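We use cookies to keep you signed in and to remember your display settings. By continuing to browse you agree to our use of cookies. Accept | Manage preferences

Emergency fund first or employer match first?

nouhaila_h
I started at Rivham in January and I finally have enough coming in to save something. My problem is the order. I have $246 a month left after rent, food, the car and the minimum on my credit card. The card balance is down to $570-something and I'm not adding to it. I have almost nothing in savings.

Work matches retirement contributions up to a point, and HR says I can start whenever I like. My mother says cash in the bank before anything else. A guy on my team says I'm throwing away free money every paycheck I wait. Who is right?

zaid.raw
Your coworker. Put in enough to get the whole match, then worry about the rest. There is no savings account that doubles your deposit on the day you make it.

jmajali
I disagree with Zaid, at least for the first few months. She has a card balance and no cash. One car repair and the balance goes right back up, at card interest. The match will still be there in the summer.

zaid.raw
The match for these months will not be there in the summer. You can't go back and claim it.

jmajali
True, and I'd still give it up. I did it the other way when I was 26. I had a nice looking retirement account and then a transmission went, and I paid for it on a card for a year and a half. Nouhaila, what does the plan say about vesting? If you leave before you're vested you may not keep the employer's part anyway.

nouhaila_h
I had to look that up. It's a schedule, so a bit more of it is mine each year and none of it in the first year. I don't plan to leave but I also didn't plan to leave my last job.

Reece Mellor
Vesting matters more than people in this thread are giving it credit for. I moved from Elell to a smaller outfit after 17 months and lost a good part of the match. Not all of it, but enough that I was annoyed. My own contributions came with me, of course.

I'd split it. $100 a month to the retirement plan, the rest to the card until it's gone, then the same amount to savings. It's not the best answer on a spreadsheet but you make progress on everything.

zaid.raw
Splitting three ways is how people end up with three small piles. But fine, if it gets her started I won't argue.

Munther Karam
I'm on the side of cash first, and I own a place, so take that into account. We bought a one-bathroom condo two years ago with a decent retirement balance and a very thin savings account. I would do it in the other order now.
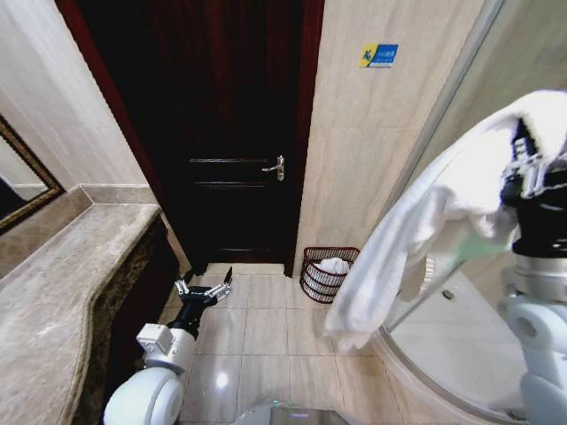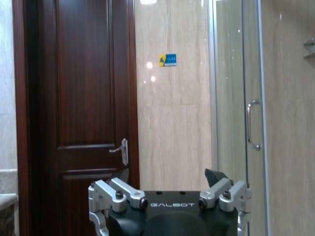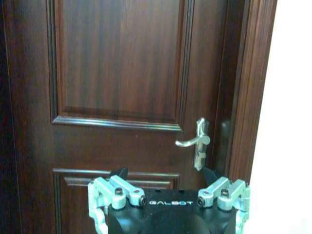 What I got wrong was thinking of the emergency fund as job loss money only. I had worked out three months of bills, decided my job was safe, and stopped well short of that. Then came a run of ordinary things: a dental crown, a plane ticket for a funeral, a plumber. None of it would count as a disaster. Even small fixes around the house add up when you have stone and wood everywhere. A dark paneled door like the one in the bathroom costs more than you would guess to have refinished, and so does any work on marble tile like the walls in there. I ended up turning my retirement contributions off for most of a year to catch up, so I lost the match anyway, and I had the stress on top of it. If you rent, your number can be smaller than mine. It still shouldn't be zero.

jmajali
This is what I was getting at. Pausing contributions later costs the same as waiting now.

zaid.raw
It doesn't cost the same. Munther's earlier money was invested the whole time he had contributions turned off. Somebody who waits has neither. Also, a renter in her first year at a job does not have a plumber to pay.

Munther Karam
Fair on the plumber. She does have a car, though.

Reece Mellor
Nouhaila, two things would help. What's the interest rate on the card, and how long could you get by if the paycheck stopped? Do you have family nearby you could stay with? People leave that out, and it changes how much cash you need.

nouhaila_h
The card is at a bit over 24 percent. And yes, I could move back in with my parents if it came to that. It's a long commute but possible.

Reece Mellor
Then kill the card first. At that rate it should be gone in three months if you send everything to it. After that, put in enough for the match and send whatever is left to savings. With a vesting schedule like yours, three months is not a big loss.

zaid.raw
I'd still do at least some of the match from day one. But I can live with three months. Just put a date on it, or it turns into a year.

jmajali
Agreed on the date. And open the savings account somewhere other than your regular bank. I keep mine at Nimri and it takes a couple of days to move money out, so I leave it alone.

Munther Karam
Does anyone here use Clukix for the automatic transfers? I have it taking $57 every payday and I like it, but they now want a monthly fee for the basic plan.

jmajali
I dropped it over the fee. Most banks will let you set up a repeating transfer for nothing. Or ask payroll if they can split the direct deposit between two accounts. Mine did it with one form.

nouhaila_h
I asked payroll and they can split it. So the plan is card first, done by the end of June, then the match, then savings with the rest through the split deposit. My mother is going to say she was right.

zaid.raw
She was partly right. Check whether your plan has automatic increases you can turn on when you enroll. One percent a year is hard to notice.

nouhaila_h
There's a box for it on the form. I'll ask HR whether it goes up every January or on my start date.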